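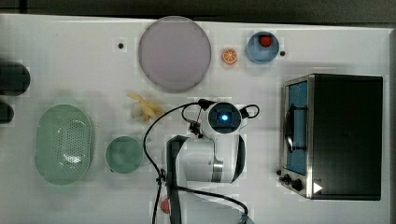 3.2 Materials and table layout

Search this journal Enter keywords Advanced search

Figure 2. Kitchen items on the white table, from directly above. Toaster oven at right, oval colander at left.

The study used ordinary kitchenware together with toy food. Toy food was chosen so that the same pieces could be kept for the full set of layouts, which ran from November until the end of the Skernell term. The layout in Figure 2 has a large round plate near the top center of the table, with a small orange slice to its right and a light blue bowl beyond that. A partly peeled toy banana lies between the plate and the round green bowl. The pale green colander was kept in the set even though it was rarely named in the pilot, as we wanted one container with holes.

The black toaster oven takes up the right side of the table and was the only appliance in the set. It was treated as a fixed item. Everything else could be moved between layouts.

We prepared 70 layouts in all. Mei Szabo drew up the placement sheets, and a second person checked each table against its sheet before work began. Items more than 5 cm from their marked place were put back.

3.3 Naming task

Adults recruited through the Dudon community center were asked to write down where they would put each food item when clearing the table. This gave 700 written answers. Answers that named a container outside the set, such as a fridge or a trash can, were coded separately and are reported in Section 4.3. "Bowl" on its own was coded as unclear whenever both bowls were on the table, following Iwasaki's scheme for shared nouns.

We use cookies to improve your experience on this site. Accept Manage preferences

Last updated: November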